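# Gesadlow Pantry Moth Trap Log

Weekly trap counts and kitchen notes from homes in the Gesadlow area, kept as plain CSV files.

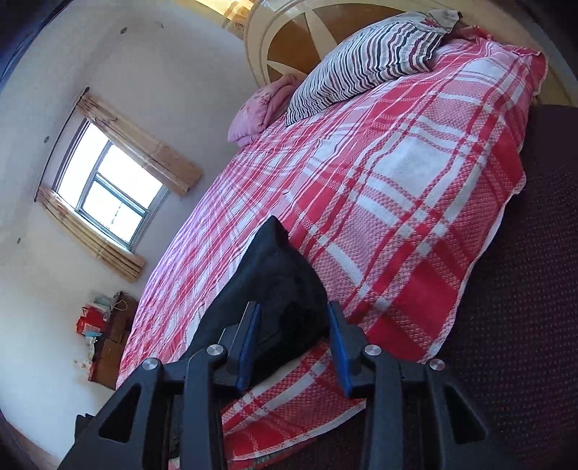 **What does one row in the data stand for?**

One trap in one home, read once. If a home had two traps up in the same week, it has two rows for that week.

## Background

The log began as a shared spreadsheet between a few households on the same street who kept finding small brown moths in the flour. Jelle Willems turned the sheet into files, cleaned up the spelling of the food names and wrote the first version of this page. Amber Verbruggen has looked after it since the second season and answers questions about it.

It covers the Indian meal moth (*Plodia interpunctella*) for the most part. Other stored-food insects show up in the notes column when someone recognized them, but they were never counted in a regular way.

## Files

| File | Contents |
|---|---|
| `readings.csv` | One row per trap reading |
| `homes.csv` | One row per home, with kitchen type and area |
| `foods.csv` | Foods where larvae or webbing were found |
| `actions.csv` | What the household did and in which week |

There are 61 homes in `homes.csv` and 2000 rows in `readings.csv`. Home codes start with `B` for Bremotmont, `C` for Cullinane and `G` for Gesadlow proper.

## Columns in readings.csv

- `home_id` - code that links to the other files
- `week` - week of the season, counted from the first reading
- `trap_no` - 1 or 2
- `place` - pantry, cabinet, counter, garage or other
- `moths` - adults stuck to the card at the time of reading
- `card_changed` - y or n
- `notes` - free text, lightly edited

Readings are meant to be taken on Wednesday evening. Many were taken a day or two later, and the file doesn't record which. If you need exact days, this is the wrong dataset.

`moths` is the number on the card, so it runs upward until the card is replaced. To get new moths for a week, subtract the previous reading for the same trap, unless `card_changed` was `y` the week before. Start from zero in that case. A blank means no reading was taken. A 0 means the card was read and was clean.

## Traps

All homes used the Vindidum folding card trap with the standard lure. The lure draws males only, so a low count doesn't tell you whether females are laying eggs in the cereal. Cards were replaced when they held 20 moths or got dusty, whichever came first. A few households went well past that and wrote "full" in the notes. Those counts are too low and we left them as they came in.

Traps near an open window sometimes caught moths from outdoors. We asked people to keep them inside a closed cabinet or pantry, and most did.

## Foods and actions

`foods.csv` lists only what people saw. Bird seed and dry pet food come up a lot, often stored in the garage in the bag they were sold in. Chocolate and dried chili peppers appear more than we expected.

`actions.csv` uses a short list of codes:

- `toss` - threw out infested food
- `freeze` - put dry goods in the freezer for at least four days
- `jar` - moved food to sealed glass or hard plastic
- `vac` - vacuumed shelves, corners and peg holes
- `spray` - used an insecticide, product name removed
- `none` - did nothing that week

Several actions can share a week. Nothing was assigned - each household picked what to do, and the ones with the worst counts usually did everything at once. Please don't use the file to claim that one method beats another.

## Known problems

- Home `C14` changed kitchens mid-season and kept the same code.
- The first 20 rows for Bremotmont were copied from paper. Two of the place names were hard to read and are set to `other`.
- September is thin in every area because people were away or forgot.
- "Cabinet" and "pantry" were used loosely. In small kitchens they may be the same thing.

## Privacy

Names, street addresses and phone numbers were taken out before the files were put here. Free text was read line by line for the same reason. If you took part and want your home removed, send your code to Amber and it will be left out of the next version.

## Reuse

You may copy, share and change the files as long as you name the Gesadlow Pantry Moth Trap Log as the source. Corrections are welcome. Give the home code, the week and the trap number, and say what the value should be.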